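推方块这件事，我跟它较劲两个星期了

又是好久没更新。上次写东西还是五月，那会儿刚把上一届的比赛打完，发誓说暑假要好好睡觉，结果暑假在社团里待得比在家还久（我妈的原话：你干脆把牙刷也带过去）。这学期我们机器人社换了新题目，我被分到机械臂组，组里加我三个人，另外两个是Hoi-yan Ng和Ngozi Bako。Hoi-yan写代码，Ngozi管标定和所有跟尺子有关的东西，我嘛，什么都干一点，主要负责摆方块和买奶茶。

先说题目。今年Pistden杯的初级组叫“桌面整理”，听着特别居家对不对？规则写了好几页，意思其实很简单：桌上放几个不同颜色不同形状的小方块，主持人念一句话，比如“把绿色的星星推到黄色的心旁边”，机械臂就得照着做。不许抓，只能推。没有夹爪，末端就一根直直的杆子，从上面伸下来，拿杆头去拨。

我第一次听到的时候还挺高兴，心想推东西谁不会啊，比抓简单多了吧！抓还要对准，还要控制力度，还会掉。推嘛，往前走就行了。

唉。太天真了。

你现在就可以试试：拿一支笔，竖着，只用笔尖去推桌上的橡皮，让它走一条直线。橡皮会转的。推得稍微偏一点，它就扭着身子从旁边溜走，你再追过去，它又往另一边转。人有眼睛有手感，边推边改，两三下也就到位了。机械臂可没有这种手感，你让它走直线它就真的走直线，方块早就滑到一边去了，它还一脸认真地把空气推到终点。

形状也特别折磨人。圆柱不怕转，反正转了还是圆的，但是它会沿着杆子滚开。六边形最乖，找准一个平的面顶上去，基本能走。心形要看从哪边下手，尖的那头一碰就歪，两个圆鼓鼓的那头中间有个凹，杆头卡进去反而稳，这是Ngozi发现的，她为此得意了整整一个下午。星星嘛……五个角，五个凹，推凹的地方很舒服，推角尖就完蛋。问题是每次摆的方向都不一样，程序得先看明白它朝哪儿，再决定绕到哪一边去推。

然后就是“绕”。旁边什么都没有的时候，绕过去没问题。一旦几个方块挤在一起，你想推后面那个，前面那个挡着，杆子从缝里插又插不进去，硬来的话就是一锅端。

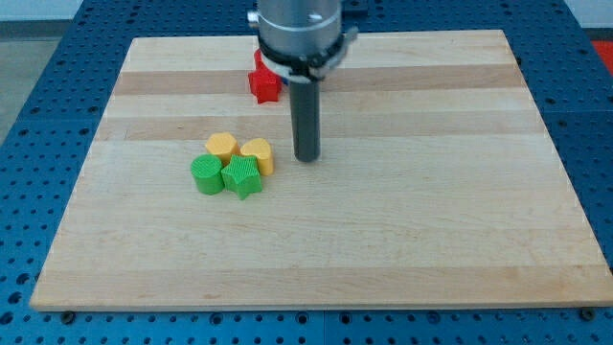
最后修改：9/26/22

我们管这种局面叫“合影”。黄的两个站后排，六边形和心，绿的两个站前排，圆柱和星星，红色的星星跟另一个几乎全被挡住的红方块躲在机械臂后头。四个方块贴这么近，句子如果是“把黄色的心推到板子右边去”，你说从哪儿下杆？从左边有六边形，从前面有绿星星，只能从后面或者右边想办法，可右边是它要去的方向呀。Hoi-yan的思路是先把绿星星拨开，再绕进去。我的思路是不管了，从六边形那边一起推，到地方再分家。她看了我一眼，没说话，继续敲键盘。

（后来我偷偷在模拟器里试了我的办法，四个方块全飞了。这件事请大家替我保密，虽然她也看这个博客。）

说到模拟器，我们用的是学长留下来的一套，叫Yusuf。不要问我为什么一个软件叫Yusuf，我问过，学长说当时起名字的时候太晚了，大家都困。Yusuf里推东西特别理想，木板很平，摩擦处处一样，方块也听话。搬到真的板子上就是另外一回事了。我们那块板是浅色的拼条木板，中间夹着几条深一点的，直接放在蓝色的洞洞台面上，看着还挺好看的，像要在上面切面包。可是顺着木纹推和横着木纹推，手感就是不一样！我一开始以为是自己的错觉，Ngozi拿了同一个方块来来回回推了半个晚上，画了张表给我看，还真有差别。方块侧面又是一道一道的竖纹，杆子碰上去，有时候会卡在纹路里，有时候又滑过去。

数据这边也说一下，有学弟学妹在群里问过。我们除了写规则，还想让它学人的操作。做法就是我们几个轮流拿手柄遥控，推一段，存一段，再给每一段配一句话。目标是先攒够3,000段，现在存下来3,957段，听起来超额完成了吧？别急。Hoi-yan写了个脚本去筛，把推到一半放弃的、句子跟动作对不上的、还有我打喷嚏手一抖的全部扔掉，剩下能用的刚好卡在2,000出头一点点。所以还得继续推。我现在闭上眼睛都是那根杆子。

配句子比推方块还容易吵架。比如同一段动作，我写“把绿圆柱挪到绿星星左边”，Ngozi写“让两个绿色的挨在一起”，都对啊！可是“左边”是谁的左边？站在机械臂那头看和站在我们这头看，正好反过来。为了这个我们三个在白板前面站了快一节课，最后规定一律按我们这一侧的视角算，写在白板最上面，还画了个框，谁擦谁请客。

还有“旁边”。多近算旁边？贴着算，隔一指宽算不算？Pistden的规则里只写了“相邻”两个字，我们给主办方发了邮件，还没有收到回信。先按贴着来练吧，标准高一点总不吃亏。

上周去Ornesley跟那边的社团打了一场练习赛，顺便聊两句。十二句指令，他们组和我们组轮着来，裁判是两边的老师。我们前面顺得要命，前五句全过，我都已经在想晚上吃什么了。第六句是“把红色的星星推到板子中间”，杆子绕了一个好大的圈，大到我以为它要回家，然后不慌不忙地从反方向下去，把星星推到了板子外面。全场安静。Hoi-yan翻日志翻了半天，发现是识别朝向的时候差了整整一个角，它以为自己在推凹的地方，其实顶在尖上。

Ornesley他们的推法很不一样，走得很慢，一小步一小步地点，像啄木鸟。慢是慢，可是真的不容易歪。回来的路上Ngozi就一直在念，我们是不是也该这样，推一点，停一下，看一眼，再推一点。我嘴上说太慢了会超时，心里觉得她是对的。这个礼拜改的就是这个。

顺便夸一下新的杆子。以前那根是从Revville的旧套件上拆下来的，头是平的，一下低了就蹭板子，声音听得人牙酸。现在这根头是圆的，悬在板面上一点点的高度走，舒服多了。高度还是得每次开机重新校一遍，Ngozi做了张校准清单贴在墙上，第一条是“先把奶茶拿走”。我知道是在说我。

接下来要做的事，写在这里省得自己赖账：

一是“合影”的局面再多摆一些，各种颜色换着站，不要老是黄的在后面绿的在前面，不然它学到的可能就是位置，跟颜色没关系了。
二是把左右那条规定补进旧数据里，之前有61段是规定之前录的，要一段一段重新看。对，是我来看。
三是小步推的那版代码跑完整的一轮，记时间。

有同学留言问零基础能不能进机械臂组。能！我进来的时候连手柄上哪个键是急停都不知道（现在知道了，非常知道）。周三放学后直接来社团教室就行，先从摆方块开始，顺便帮我看那61段录像，奶茶我请。

对了，上一篇底下问我手柄用什么灵敏度的那位，我调得很低，最低再往上一格。调高了推起来很爽，但是录出来的轨迹全是抖的，Hoi-yan会一段都不给你留。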